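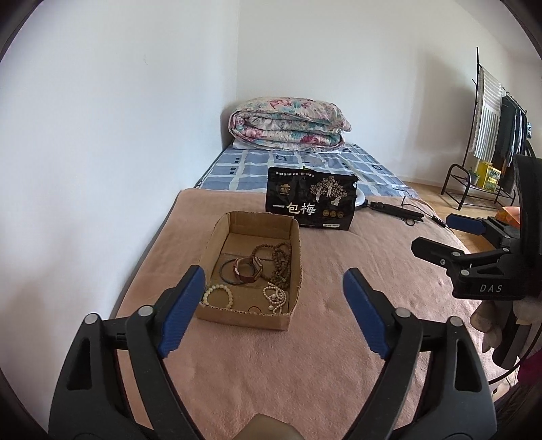
Slide 3: Why I picked the jewelry box

Okay, so leave this one up a while, let people look at it. We're seeing what the camera on the hand-held gripper sees, blue pads coming in over the box. I love this test because small stuff is mean. A watch with a leather strap is easy enough. Then you've got the prayer beads, and beads do whatever they want.

Point out the ribs on the pads. I'll come back to those.

Ask the room: who here has tried to pick up a bracelet with flat fingertips? (Wait for the groans.)

Slide 4: The two fingertips

We had two sets of pads to compare, Skirow and Zalside. Same fingers underneath, same camera, so the pads were the only thing changing. Four objects: watch, bangle, dark beads, cream bracelet. We did 1360 grasps all together, and yes, my thumb still hurts!

Skirow is the softer one. It was great on the bangle, really great, but it liked to drag a whole strand along when I only wanted the end of it. Zalside is stiffer, and I expected to hate it. I didn't. If you come in steep it gets hold of a single bead and keeps it.

Don't read the table out loud. Just say the watch was a tie and move on.

Slide 5: Surfaces

Quick one. Morena Barbieri asked me back in May why I don't just bolt everything to a bench, and she's got a point if all you want is clean numbers. But put a light cardboard box on a fuzzy blanket and everything gives a little when you press. I was pushing down way too hard for the first 80 grasps (had to throw those out) and on a bench I'd never have noticed.

Say thanks to Morena here, she's probably in the second row.

Slide 6: Controllers

Pangaribuan vs. Grimik. Keep it short, people always want to argue about this part. Pangaribuan closes faster. Grimik slows down right before contact, and for beads I want that. For the watch I couldn't tell them apart with my eyes shut.

If someone asks about force limits, go to the backup slide. If the backup slide is missing again, draw the curve on the whiteboard.

Slide 7: What I'd try next

Wider ribs on the Zalside pads, and a deeper box so I have to deal with the walls.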